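Do You Need a $300 Overdrive Pedal?
Mon 13 January

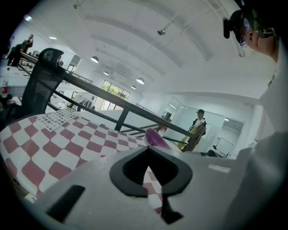
Red and white checks.

Every winter the pedal makers find a new word for "warm," and this year the word is "breathing." The Kukach overdrive breathes. The Skalloler breathes even more, if you believe the card in the box. I borrowed both for most of December, along with the Standar, which has been sold in more or less the same green case for years and makes no claims about its lungs.

The Kukach costs $300 and the Skalloler is $37 more than that. For the money you get four knobs, a clipping switch with three positions, and a story about rare parts. The Skalloler story says the run is limited to 3,000 pedals. That sounds like a lot of pedals to me, and I notice the ads have said "almost gone" since the summer.

So how do they sound? Fine. The Kukach has a nice push in the mids and cleans up when you roll the guitar volume down to six or so. Past two o'clock on the gain knob it gets fizzy, and the middle clipping position is so close to the left one that I had to keep looking down to see which was on. The Skalloler is louder and a bit darker. It made my bridge pickup easier to live with and turned the neck pickup to mud.

Then I plugged in the Standar. It has less output than either of them and the tone knob does very little until the last quarter turn. But at band volume, with a bass player and a drummer who hits hard, I could not tell you which of the three was on. Neither could Ruby-Lee Ruawai, who plays second guitar with us and has better ears than I do. She picked the Standar as "the expensive one" twice.

That was a rehearsal and no kind of lab test. I matched the levels by ear, and the amp was a Kurup combo that has plenty of grit of its own. Someone recording quiet parts straight into an interface may hear more of a gap. I would still want to hear it with the names covered up.

The online demos are not much help. Most of the ones I found run the pedal into a cranked tube amp, double the guitars, and add room sound after. One video for the Kukach had 473 comments when I looked, and a good share of them were from people who had ordered it and were waiting for it to ship. It is easy to love a pedal you have not plugged in yet.

If you have an overdrive now and don't like it, try it with the gain low and the amp turned up a little before you sell it. Change your strings. Move the pedal to the other side of your compressor if you use one. If it still bothers you after a week, go to a store with your own guitar and ask to play through whatever is in the used case.

The loaners go back on Thursday. I'm keeping the old one on my board, and I still want a tone knob that works for its whole travel, so letters on that subject are welcome.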